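April 27, 2021

I moved the booking engine for the Jullano guesthouse off the old plugin last week. Notes follow, mostly so I can find them when the same thing breaks in July.

The property has 30 rooms and sells them through its own site and two outside channels. Availability lives in Asow, the channel manager. The old plugin polled Asow every 300 seconds, and a room could be sold twice inside that window. The replacement takes push updates and falls back to polling if no message arrives for 40 seconds.

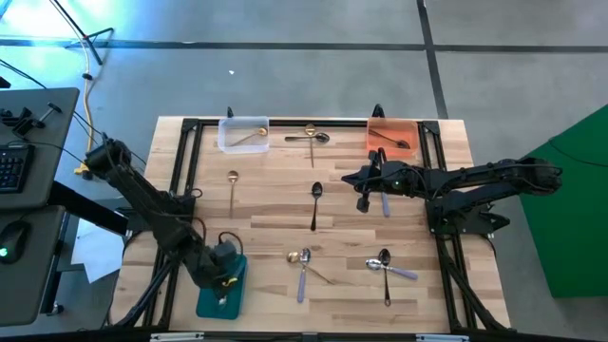
*Spoons in gold, black and silver on a butcher-block top.*

First problem: rate plans. Asow stores one base rate per room type and treats everything else as an offset. The new engine wants a full price per night per plan. I wrote a small job that expands the offsets and pushes the result. It runs in batches of 100 rows. Larger batches time out without returning an error.

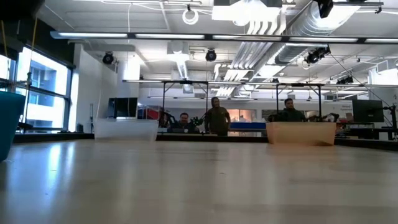
Inventory is the other half, and I changed how it is divided. The old setup gave each channel a fixed share of the rooms. Think of two shallow bins on a table, well apart with bare wood between them: a room placed in one can't be sold from the other until somebody moves it by hand. Pooled inventory drops the shares. Every channel reads the same count, and a sale on any of them lowers it for all.

Pooling needs a lock. I hold the room for the length of the payment step and release it on failure or timeout.
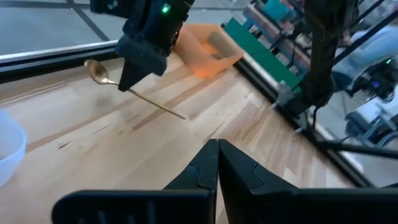
The timeout should be longer than the card processor's own limit. Mine was shorter for one evening, and two guests paid for rooms that had already gone back into the pool. Ekaette Onyeka at the Estville front desk caught both and rebooked them before I had read the log.

Still open: the cancellation text. It comes from Asow as one block and the engine cuts it without warning. I also haven't tested accents in guest names past the confirmation page. A test booking under Ní Mhurchú went through, but the receipt printed the name wrong.

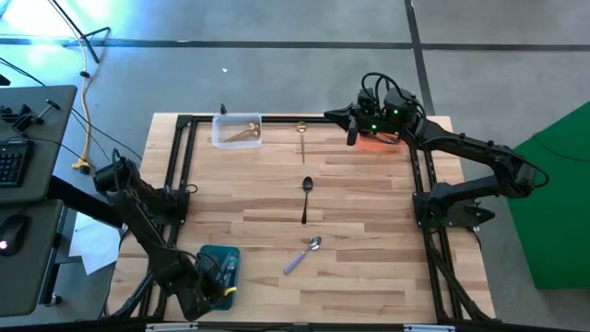
The receipt template was saved in the wrong encoding. I have converted it and will retest when the nightly export has run.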